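Desktop teardown FAQ: taking a tower apart for parts
Mondham Reuse Workshop, Irkgate
Reading time: 2 minutes

Which computers do you take?
Desktop towers from any maker, working or dead. Most come from offices clearing out old stock. Laptops go to the Stiltus counter next door.

How should the tower sit while I work on it?
On its side with the side panel off and the open side up. Unplug it first and hold the power button in for a few seconds. Put the panel somewhere it won't get stepped on. 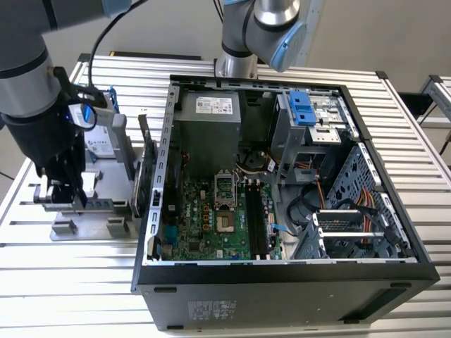 Touch bare metal on the chassis before you reach in, and again whenever you have walked away and come back. Wrist straps are in the drawer under each bench.

How do I handle the processor?
By its edges. Release the lever, open the retention frame and lift the chip straight up. Never touch the gold contacts in the socket. Each processor goes in a holder, metal side up, and memory is sorted separately.

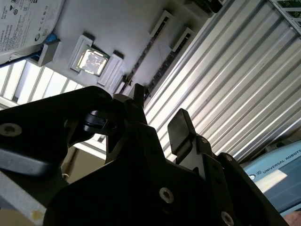 Sabbagh wrote in to ask whether old thermal paste has to come off before a processor is handed over. "I did two last October and left it on both," the message said. Please wipe it off. We use a lint-free cloth and alcohol, and it takes under a minute.

What about drives and cards?
Unplug the power and data cables at the drive end, then release the cage latch. Stand drives upright in the rack. Hold expansion cards by the bracket.

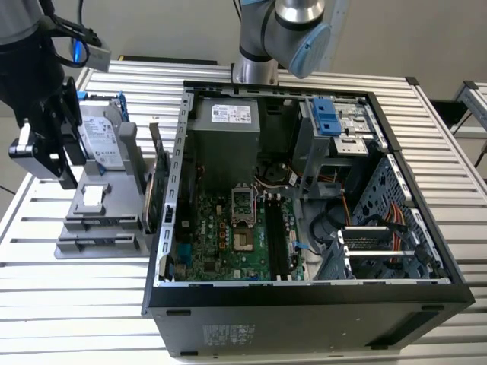 Drives over 100 GB are wiped and tested. Anything of 80 GB or less goes to the shredder.

Can I keep parts?
Yes, up to 2 per visit. Write them in the book by the door.

Page updated 19 Mar 2024
Contact the workshop | © Mondham Reuse Workshop | Back to top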